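Unit 4 - Care of Household Textiles
Clevside Continuing Education, Housekeeping Operations
Revised November 2022

## Scope of this unit

This handout covers the sorting, laundering and storage of textiles in guest accommodation. It assumes that students have completed Unit 3 and can read a standard care label. Stain chemistry is treated separately in Unit 5.

## 4.1 Fiber groups

Textiles are sorted first by fiber and only then by color. Cotton and linen tolerate high temperatures and strong agitation. Wool and silk do not, and must be kept out of any mixed load. Polyester and nylon wash easily but hold on to body oils, which set if the article is dried before they are fully removed.

Blends are treated according to their weakest fiber. A cotton and wool blanket is therefore washed as wool, whatever the proportion of cotton.

## 4.2 Loading and water temperature

A drum should be filled to no more than 75 percent of its volume. Overfilled drums rinse poorly, and detergent left in the cloth stiffens it and irritates the skin.

| Load | Temperature | Cycle |
|---|---|---|
| White cotton sheets | Hot | Normal |
| Colored cotton | Warm | Normal |
| Dark or indigo-dyed cloth | Cold | Gentle |
| Wool blankets | Cold | Wool |

Students should note that the Okness machines in the training laundry display temperature in Celsius. The warm setting on these machines reads 34.

## 4.3 Case reading: the Enduvico linen store

The Enduvico guesthouse group keeps a central store of 3,528 pieces. Its stock policy calls for three sets per bed: one in use, one in the laundry and one at rest on the shelf. Before class, read the inventory sheet in the course folder and identify which categories fall short of that policy. Mollah Textile Hire supplies the shortfall during March, and its delivery notes are attached to the sheet.

## 4.4 Folding and handling
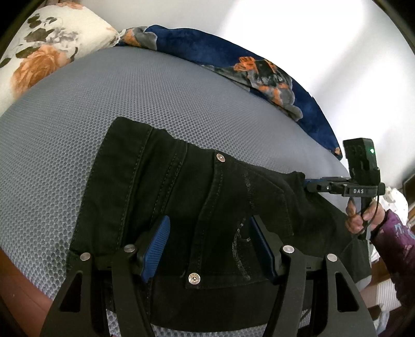

Heavy cloth should be folded along its existing seams wherever possible. A fold that crosses a seam at an angle creates a ridge, and repeated pressure on the ridge wears away the dye. Black denim folded into a bundle as thick as the one on the mattress places considerable bulk at each turn, and lines of stitching add to it. Such articles belong at the bottom of a stack - never on top of sheets or pillowcases. Knitted articles are folded loosely and stored flat.

## 4.5 Preparation for the practical

Each student will sort one mixed load, select a cycle and complete the load record. Bring the Unit 3 label chart. Closed shoes are required in the training laundry, and long hair must be tied back.

Written answers to the case reading are due at the start of the practical. Late work is accepted only with the prior agreement of the course office.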